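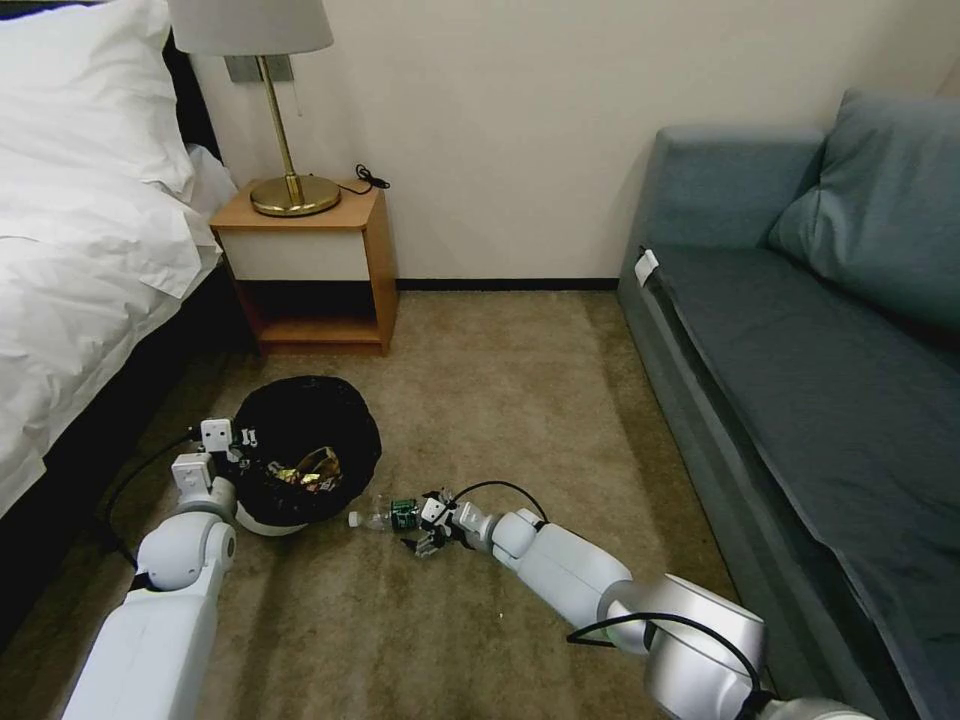 Where Does Your Bedroom Trash Go?

Trash has a favorite place to live, and it is the carpet. It gets there by itself, of course. Ask any kid.

The good news is that a bedroom floor is the easiest floor in the house to clear. Bring the bin to the mess. Walking each wrapper across the room one at a time is a fine way to use up an evening, if you have run out of other ways. Put the bin down in the middle, stay close to the carpet, and work outward.

A bag in the bin helps too. Fold the top of it over the rim so it doesn't slide down and hide at the bottom.

Bottles Are Mostly Nothing

Pick up a drink bottle you've finished and you are holding a lot of air in a very thin coat. That's why two bottles can fill a small bin that would hold 400 candy wrappers. (Please don't check.)

In the town of Astbridge, Walid Matar runs the sorting room at the recycling center, where 4000 bottles come through on a busy morning. He has two requests. Pour out whatever is left, and ask a grown-up whether your town wants the cap on or off. Towns disagree about caps. They feel strongly about it. 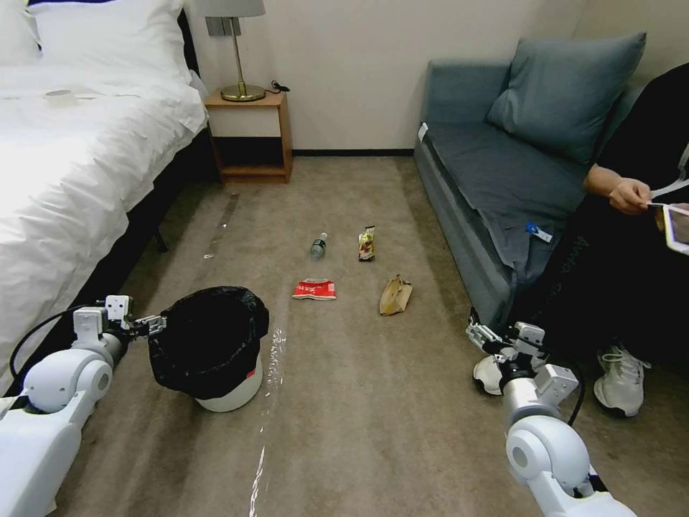 Shiny Is Tricky

Many candy and chip wrappers look like metal but are mostly plastic, with a coat of metal far thinner than a hair. Try the scrunch test: squash a clean one in your fist and let go. Kitchen foil stays squashed. Plastic film springs back, looking pleased with itself, and in most towns it goes in the regular trash.

Before You Say You're Done

Look beside the bed, then look under it. Check the sofa as well, if your room has one. Then carry the bin out to the kitchen, where somebody will ask if you washed your hands.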